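Sorting Small Electronic Components by Bin: Recommended Layout and Labeling
Farkeck Makers and Repair Forum > Workshop Organization > Parts Handling

bench_coordinator
Members of this section are invited to comment on a proposed layout for the sorting bench at the Onden repair workshop. The workshop receives donated and salvaged electronic parts in mixed lots. A typical July intake amounts to 800 pieces, most of them cable assemblies, small boards, and sensors with leads still attached. Until now these have been sorted into drawers directly from the delivery carton, and the error rate at the drawer stage has been higher than is acceptable.

The proposed method uses one shallow tray for unsorted items and four yellow bins for sorted items, two on each side of the tray. The tray is lined with plain white paper. A small batch is placed on the paper, and each item is moved to one of the four bins. When the tray is clear, the next batch is brought over. Drawers are filled from the bins at the end of the session only. 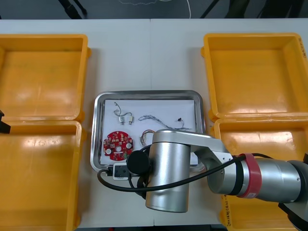

Sorting bench, Onden workshop: central tray with paper liner, four bins in position.

The categories under consideration are as follows.

Bin 1: circuit boards and modules, with or without leads.
Bin 2: wire harnesses and cable assemblies with a connector.
Bin 3: sensors, probes, and similar parts on a lead.
Bin 4: loose wire, unidentified items, and anything requiring a second opinion.

Comments are requested on the categories, on the bin arrangement, and on the marking of the bins. The intention is to adopt a written procedure before the next intake.

stockroom_east
Thank you for posting this. The general arrangement is sound and resembles what our group adopted for fasteners. I have two observations.

The first concerns the paper liner. I support it fully. Small parts with gray or metallic leads are hard to see on bare stainless steel, particularly under overhead lighting. White paper corrects this at almost no cost. I would recommend replacing the sheet with each batch, as flux residue and fine clippings collect on it.

The second concerns Bin 4. In my experience a category for unidentified items becomes the fullest container on the bench within one session. Loose wire and unidentified parts should not share a bin. Loose wire is known material of low value. An unidentified part may be of considerable value and should be kept where it will be examined.

harness_and_loom
I must respectfully disagree with the proposal on the distinction between Bins 2 and 3. A sensor on a long lead is, for storage purposes, a cable. It tangles like a cable, it occupies the space of a cable, and it must be coiled and tied like a cable. Separating the two by function places items with identical handling needs in different drawers.

Our own practice is to sort first by whether the item has a lead longer than a hand's width. Long-leaded items go together regardless of what is on the end. Function is recorded on the drawer tag.

bench_coordinator
The point regarding handling is noted. However, the members who withdraw parts from the drawers do so by function. A person who needs a temperature probe does not search for "long-leaded items." The retrieval side of the process was the source of most complaints last year, and I am reluctant to adopt a scheme that makes the sorter's work easier at the expense of the person looking for the part.

harness_and_loom
With respect, a tangled drawer serves neither party. I have spent a good part of an afternoon separating probes from one another because the thin leads had knotted around the housings. Some of the leads did not survive.

Tromamik_user
May I suggest that both positions can be accommodated. The difficulty described above arises from uncoiled leads and has little to do with the category. If every leaded item is secured before it enters the drawer, the category may be decided on other grounds.

The following rule is in use in our workshop and has been satisfactory:

Any item with a lead is to be coiled loosely, with no bend tighter than the width of a thumb, and held with one turn of tape or a reusable tie. The tape goes on the insulation only. It is never to be placed over a connector, a crimp, or the body of a sensor.

This applies to multicolored bundles as well. Loose strands of different colors will work their way around anything placed beside them.

stockroom_east
I agree with the rule above, with one reservation. Tape adhesive becomes soft in a warm storeroom and leaves a residue that is unpleasant to remove from thin insulation. Reusable ties are to be preferred for anything expected to remain in storage beyond one season. The Karamanlidis catalog lists hook-and-loop ties in packs of 200, and one pack has lasted our group a long time.

bench_coordinator
On the probe category: parts of this kind have a slim housing at the end of a thin cable, and the small size of the housing compared with the wiring near it is the source of the concern raised by harness_and_loom. 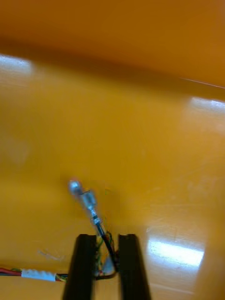 Probe-type part on a thin black cable, with multicolored wiring and a taped wire bundle nearby.

I would ask members to consider whether such a part should be lifted by the housing or by the cable. The current draft is silent on the matter.

solder_desk
By the housing, in all cases. Lifting by the cable places the weight of the part, and of anything caught on it, on the joint where the cable enters the housing. On an inexpensive part that joint may be secured by nothing more than a crimp or a short sleeve. The draft should state this plainly.

Where the housing cannot be reached because other wires lie across it, the other wires are to be cleared first. The part is not to be pulled free.

harness_and_loom
I concur with solder_desk. I would add that the wires are to be cleared from the top of the pile downward. Members in a hurry tend to pull on whichever color they recognize.

I remain of the opinion that sorting by lead length is superior, but I am prepared to withdraw the objection if coiling and securing become a required step and not merely a recommended one.

quiet_corner_bench
I am new to this section and ask for the members' patience. Is there a reason for the glossy bins? The bins in our storeroom have a matte interior. I find that a shiny surface under ceiling lights produces white streaks, and a clear or silver part can be overlooked against them.

stockroom_east
The observation is a fair one. The glossy bins were presumably chosen because they wipe clean. A paper liner in the bins would resolve the glare, although it adds a step. A simpler measure is to move the lamp or to stand where the reflection does not fall on the part of the bin in use.

bench_coordinator
Stockroom_east is correct that cleaning was the principal consideration. The bins are used for other purposes between intakes and are already scuffed. Liners will be tried in the probe bin alone, where clear and silver parts are most common. The remaining bins will be left as they are for the present.

Tromamik_user
On the marking of the bins, I notice handwriting on the two at the right. I would advise against handwriting on the rim as the only form of identification. Marks on a rim are small, are read from one side only, and wear away with handling. A printed card in a clear sleeve, facing the sorter, can be exchanged when the categories change.

solder_desk
I do not share this view. Cards fall off, sleeves crack, and a marker is always at hand. Our bins have been marked by hand for as long as the group has existed – 3,000 parts in the last count – and the marking has caused no difficulty. What matters is that each bin always occupies the same position. A sorter learns the position within minutes and does not read the label again.

Tromamik_user
A regular sorter may learn the position. A visiting member will not, and visiting members carry out much of the sorting at Onden.

bench_coordinator
Both forms of marking will be retained. The revised draft reads as follows.

1. Line the tray with clean white paper. Replace the paper with each batch.
2. Place no more than 11 items on the tray at one time.
3. Lift boards by the edge. Lift probes and sensors by the housing.
4. Clear crossing wires from the top downward before removing an item.
5. Coil and secure every lead. Use a reusable tie for long-term storage and tape for short-term storage only.
6. Place the item in Bin 1 (boards), Bin 2 (harnesses and cables), Bin 3 (probes and sensors), or Bin 4 (unidentified items).
7. Place loose wire in the scrap carton beneath the bench. It is no longer to be placed in Bin 4.
8. Empty all four bins into the drawers at the close of the session.

Further comments may be submitted in this thread until the next intake is announced.

harness_and_loom
Item 5 is acceptable to me. Please specify a minimum lead length, as very short leads cannot be coiled without strain.

bench_coordinator
Agreed. Item 5 will be amended to exempt leads shorter than a hand's width.

quiet_corner_bench
Would a round board with exposed pads go into Bin 1 without further protection, or is a bag required?

solder_desk
A static-shielding bag is required in our workshop for any populated board, whatever its shape. I would ask that this be added to item 6.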